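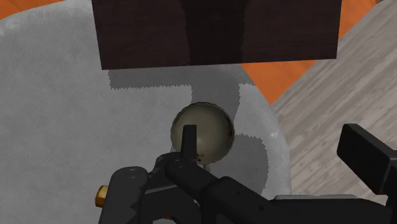
Close in on the gripper and the gray cloth, rendered in the simulator.

Praltari at Home: Your Questions

Do I need a real arm to join in?
Not at all! Most of us at the Dinsa shared workshop started with just a laptop, and Liya Kahsay still does nearly everything in simulation (she's on Tuesday evenings if you'd like company).
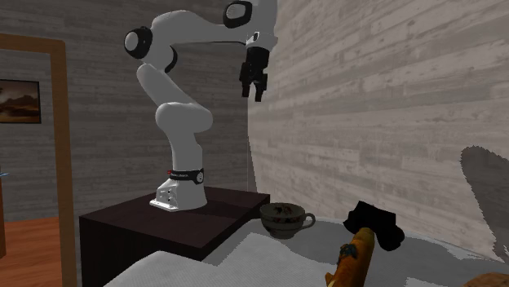

What you do need is patience with the first install, which takes roughly 12 minutes on my old machine and always feels longer.

How should I lay out my first table?
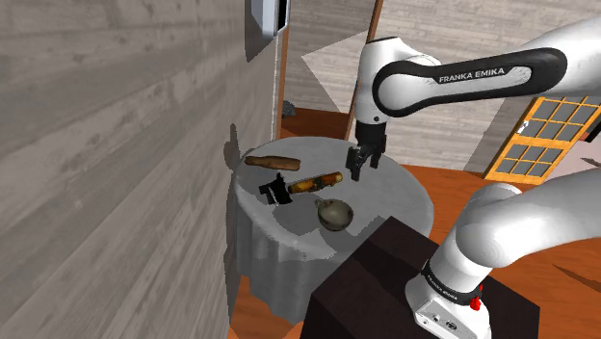
Start with a handful of things in different shapes, and leave the gripper room to come down between them. It's tempting to crowd everything together, I know. Our orange-brown cylinder has one end almost touching the jagged black piece, so I'd practice on the round one with the little looped handle, nearer the front, before trying that pair.

Can I bring my own objects?
Please do! Keep each mesh under 2000 faces and send it to Akash Srivastava.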